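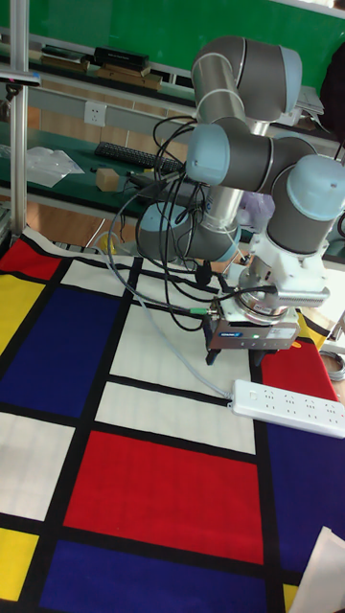

Would a patterned background not wreck the grasp detector? The question came in from a reader of the Wondov project blog after our August update, and it is a fair one. Plain backgrounds are the usual choice and most of our earlier results used them.

The gallery covers the Damach background test. A policy trained over plain grey cloth was compared with one trained over cloth printed with black grid lines and blocks of red, yellow, dark blue and white. The arm, the electric gripper and the pose before each approach were kept the same. Each policy was given 165 grasp attempts on a bench it had not been trained on.

Over the printed cloth the gripper starts with its fingers pointing down, close to the surface. Cables were left lying across the pattern during collection and were not masked out of the training images.

Result: the plain-cloth policy failed mostly on colour edges, closing on printed lines as if they were the sides of a part. The patterned-cloth policy made this error 2 times in 165. It was slower to settle, by about 11 per cent.

Five attempts were dropped from each set after a calibration fault, leaving 160 for the timing figures. The error counts use the full set.

Grasp labels were made in Aranda. The Vostar runs used an older camera mount and are reported separately.

Posted Feb 3, 2021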